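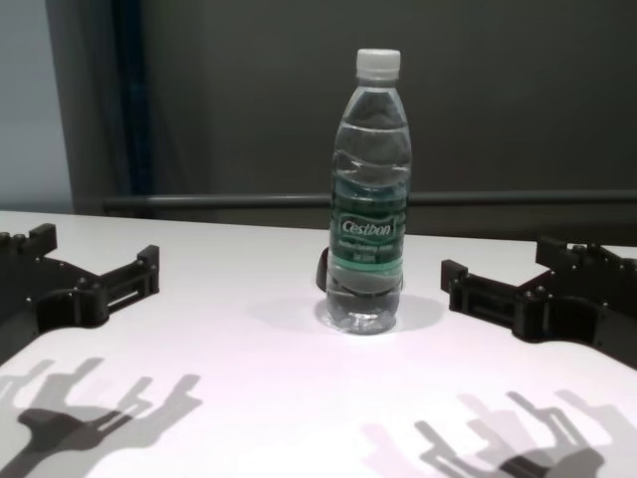
The Fundley Subject Line Planner

I make a paper pad for people who write newsletters. Yes, paper! I kept typing subject lines straight into the send screen, hating them, and hitting the button anyway, so I started scribbling them out first and it stuck.

Each pad has 40 tear-off sheets. There's a wide box at the top for what the email is about, then four lines for your tries, then a skinny column where you jot down your open rate once it's in (I always forget that part until the next send, so I put a little reminder arrow there).

I started using mine in September for the Clusville garden supply list, and I go through roughly a sheet per send, sometimes two if I'm stuck.
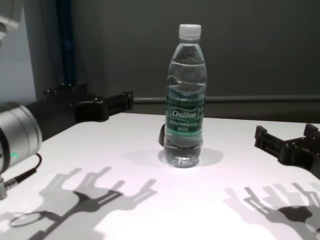 The paper is on the heavy side, so felt tips are fine, but a really juicy marker will bleed through. The backing board is stiff enough to write on in your lap.

Sizes: Desk and Pocket. The Pocket one drops the open rate column, just so you know before you order.

Covers: Flellham Blue or plain gray. Blue is back in stock as of Mar 13, 2022.

Shipping: I pack orders myself at the Mahasneh Street studio and mail them twice a week. If you want a mix of sizes, put it in the order notes and I'll sort it out.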